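Trestia Gripper Comparison - Progress Report for April
Prepared for the Stovine equipment fund 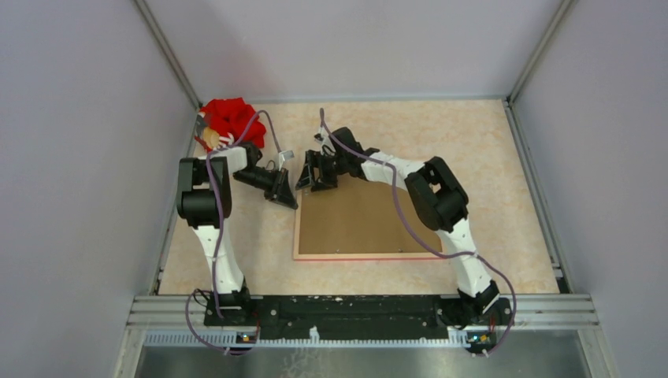 Work in April went to the first full comparison of the two finger sets on the two-arm cell. The March report listed the cell as assembled but not calibrated. Calibration is now done and both arms share one coordinate frame, so a handover position taught on one side can be used on the other without a manual correction.

Finger sets tested

Set A is the stock two-finger set that shipped with the arms. Set B uses the same drive with the longer Mulder fingers and a softer pad. We ran 60 handovers with each set, 120 in total, using the same small cloth and the same taught positions.

Set A finished 49 of its 60 handovers. Most of the misses came from the receiving side closing on a single fold and pulling out as the other arm let go. Set B finished 56. Its four misses were all at the pickup, where the longer fingers touched the floor panel before closing and the controller stopped the arm. We raised the approach height afterward and have not seen the stop again, but those runs were left in the count.

Set B is slower. The softer pad needs a longer hold before the controller reads a steady grip, and we have not tried to shorten it yet.

Controller

The Bova controller software was updated early in the month. The update fixed the lost-connection fault that held up work in March. It also reset the grip force limits on both arms to the factory values, and we lost a day finding that out. The limits are now saved in a separate file and checked at startup.

Cables

Cable slack is still a concern. With the arms working close together the loops have to be long enough for the wrist to turn fully, and long loops can swing into the other arm on a fast move. For now we have lowered the top speed on both arms. A proper cable guide at the elbow would let us go back to normal speed. We have a drawing for one and would like to make 2 for each arm, so that there is a spare on hand.

Spending

We spent $1,000 this period, all of it on the Mulder fingers and replacement pads. Nothing was spent on the arms or the enclosure. The cable guides can be covered from what is left in the parts line, and we are not asking for a change to the budget.

Next period

The next round repeats the comparison with a stiff part in place of cloth. We expect the gap between the two sets to be smaller there. After that we will run both sets at the higher speed, provided the cable guides are fitted by then.

One item needs an answer from Stovine. The Mulder fingers are on a 60-day return period and we would like to keep them. Please confirm by Wednesday so that we can tell the supplier.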